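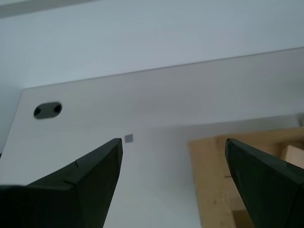
Marit Olsthoorn
Contributing writer, timber and drying

Open day at the Gunawardena mill, Sillomia

The Gunawardena mill opens its gates once a year, in November, when the log yard is low and the planer line is down for knife changes. Visitors are taken through in the order the wood goes: yard, headrig, green chain, kilns, dry sort. Our group started at nine in the morning and reached the kilns a little before eleven.

The mill cuts pine only. Logs come in by truck from the Buden side of the valley and are kept under sprinklers in the warm months to slow blue stain. In November the sprinklers are off. The yard foreman told us that stain is still the main cause of downgrade in late summer, ahead of wane and split ends, and that faster turnover has helped more than any dip treatment they have tried.

The headrig is a single bandsaw with a carriage. It is older than the building around it. Kerf was given as a little over 3 millimetres on a fresh band, and wider by the end of a shift. Slabs drop to a chipper, and the chips go to the boiler that heats the kilns. Bark is sold for landscaping.

There are 2 kilns, both fitted with Cudinik controllers. These replaced a manual schedule kept on a clipboard, and the clipboard still hangs by the door. Each charge holds some 3,000 boards, stacked on stickers and weighted along the top with concrete blocks. The charge we looked into was number 364 for the year, with the fans reversing every few hours to even out the drying from one side of the stack to the other. Moisture is read by probes in sample boards, and the operator also pulls a board by hand and cuts a section for oven drying. The two figures are written side by side. Where they disagree, the oven figure is used.

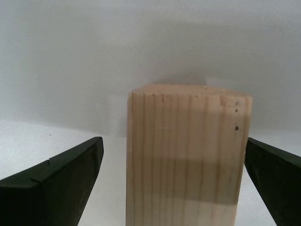
Unfinished pine stood on end, with straight, close grain and small dark knots or holes near the top corner.

Most of the questions were about knots. Graders at the dry sort look at the size of a knot, its soundness and how close it sits to an edge. A small tight knot in the middle of a wide face may pass where the same knot near an arris will not. Pin knots are mostly ignored in the structural grades but matter for joinery stock, where buyers want a clear face. Anything rejected for joinery is docked and sent to the finger-jointer in the next shed, which was locked on the day.

Grain was covered more briefly. Quartersawn boards are set aside only to order. They move less across the width but cost more in saw time, and local demand is small.

Practical notes: parking is on the gravel past the weighbridge. Hearing protection is handed out at the gate and closed shoes are required. Places are limited to 50 and go by the sign-up sheet at the office. The path between the green chain and the kilns is steep and has no handrail. Offcuts are sold by the bag beside the weighbridge until noon, cash only.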